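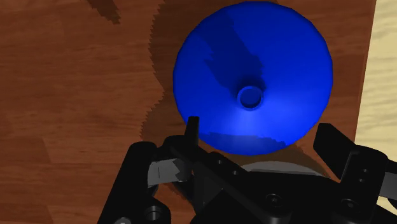
Lina Karaki asked in June whether the Trasterville night bus would ever carry more people than the driver. It now does, most nights, and the grant is to thank for it – the driver less so, as he liked the quiet.

Ridership

We budgeted for 900 trips this quarter and fell 12 short. The Ginum stop accounts for most of the gap, being on the wrong side of a ditch. 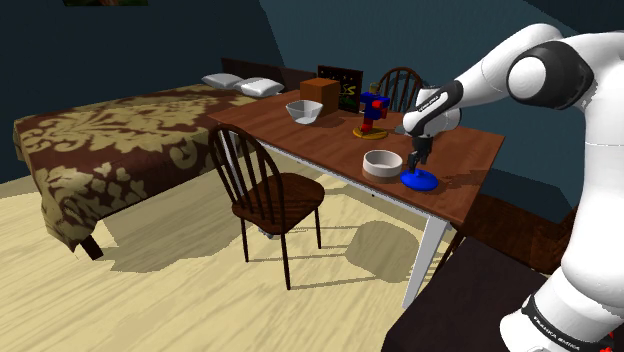 Money and next steps

Fuel ran 6 percent over. Yakubu Idahosa has asked the town for a footbridge and received three forms. We request the second payment as planned, and will report again once the forms are in.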